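梳子、杯子和小东西的整理办法
作者：Ketsara Wongsuwan

我家洗手台很小，梳子常常和发夹、皮筋混在一起，早上要找很久。去年十月我开始用下面的办法，到现在还在用，所以写下来给大家参考。

一、先清桌面
把全部小东西拿到一张浅色的桌子上。深色的梳子和发夹放在浅色的面上，看得很清楚，掉下来的头发也容易看见。如果桌子是深色的，可以铺一块白布或者一张大的白纸。

二、洗梳子
温水里加一点洗发水，梳子泡18分钟，然后用旧牙刷顺着齿的方向刷。木头梳子请不要泡，用湿布擦一擦就可以。洗好以后齿朝下放在毛巾上，等它完全干。

三、选杯子
杯子要矮一点，口要宽一点。太高的杯子放了长梳子容易倒。我比较喜欢方的，因为可以靠着墙角放，不占地方。我的朋友Buppha用旧的果酱瓶，也很好，但是玻璃的怕小孩子打破。

四、放进去
拿着梳子的背，齿不要碰到杯子的边。一个杯子最多放2把，再多就又乱了。

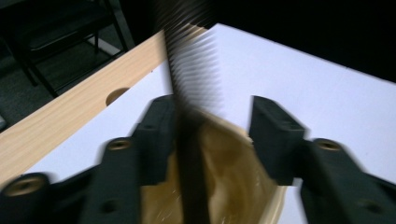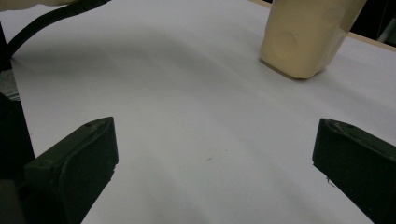 黑色细齿梳，米白色小方杯：

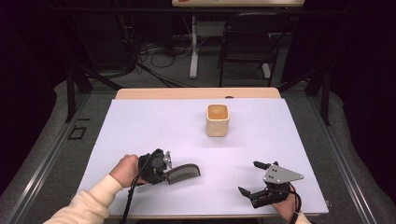 五、发夹和皮筋
这些不要和梳子放在一个杯子里。皮筋可以套在一个空的纸筒上，发夹夹在硬纸片的边上，要用的时候一个一个拿下来。坏了的皮筋当天就扔掉。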